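Unit 3: Gloss and Surface Reflection
Course handout, Properties of Coated Surfaces
Instructor: Hiba Kanaan
Revised September 2022

3.1 Scope

This unit covers how light leaves a surface, how gloss is measured, and how gloss readings are used to accept or reject a coated part. Color measurement is covered in Unit 4. Students who missed the lab safety session must complete it before using the benchtop meter.

3.2 Two kinds of reflection

Light striking a coated surface is divided at the boundary between air and coating. One part is reflected at once. On a smooth boundary this part leaves at an angle equal to the angle of arrival, both measured from the normal. It is called specular reflection.

The rest enters the coating. There it is absorbed, or scattered by pigment particles until it comes back out in many directions. The light that comes back out is called diffuse reflection, and it carries the color of the pigment. Specular reflection from a clear or pigmented plastic film carries the color of the lamp.

Metals behave differently. Very little light enters the material, and the specular part may itself be colored, as with copper and gold.

3.3 Effect of angle

The fraction of light reflected at the boundary depends on the refractive index of the coating and on the angle of arrival. For a coating of index 1.5 viewed straight on:

R = ((n - 1) / (n + 1))^2 = (0.5 / 2.5)^2 = 0.04

Four percent is reflected. The fraction rises slowly up to 60 degrees and then steeply. Near 90 degrees almost all the light is reflected, and even a matte paint may look shiny when viewed along its surface.

3.4 Effect of roughness

A surface acts as smooth when its height variations are small compared with the wavelength of the light. As roughness grows, the specular beam weakens and spreads. At moderate roughness the reflected outline of a lamp is still present but its edges are blurred. This blurring is called haze. Two panels with the same gloss reading may differ in haze, and most people can tell them apart.

Larger waves in the film, millimeters across, produce orange peel. A standard gloss meter responds poorly to orange peel. Inspect for it by eye under a straight tube lamp.

3.5 Gloss units and meter geometry

A gloss meter sends a beam onto the surface at a fixed angle and measures the light received at the matching angle. The reading is scaled against polished black glass of index 1.567, which is assigned 100 gloss units (GU) at each geometry.

Start at 60 degrees and select as follows:
Reading from 10 to 70 GU: keep 60 degrees
Reading above 70 GU: change to 20 degrees
Reading below 10 GU: change to 85 degrees

Always report the angle with the reading. "97 GU" alone is not a complete result.

3.6 Glare on working surfaces

Gloss is a design choice with a cost. A hard, smooth coating has few pits to hold ink or dirt, and wipes clean easily. The same smoothness returns a concentrated image of any lamp or window placed at the matching angle. Within that image the specular light can exceed the diffuse light from the surface, and contrast between writing and background drops. Moving the lamp, the board or the reader shifts the image. Dimming the room does not help if all sources are dimmed equally — the ratio stays the same.
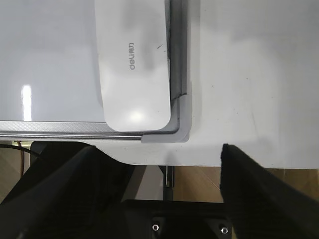 Figure 3.1. Specular glare on a dry-erase surface.

3.7 Worked example

A panel receives 300 lux. Its diffuse reflectance is 0.80. Treating it as a perfectly diffusing surface, its luminance is:

L = (0.80 x 300) / 3.14 = 76 cd/m^2

A lamp of luminance 5,000 cd/m^2 is mirrored in the panel near normal incidence. With R = 0.04, the image adds 200 cd/m^2. Total luminance inside the glare patch is 276 cd/m^2.

3.8 Problems

1. Repeat the calculation in 3.7 for a coating of index 1.6.
2. A panel reads 82 GU at 60 degrees. State which geometry should be used for the reported value.

Reading: MacPherson, Ghislain, course notes on thin films, sections 2 and 3. Solutions are due at the start of the next lab.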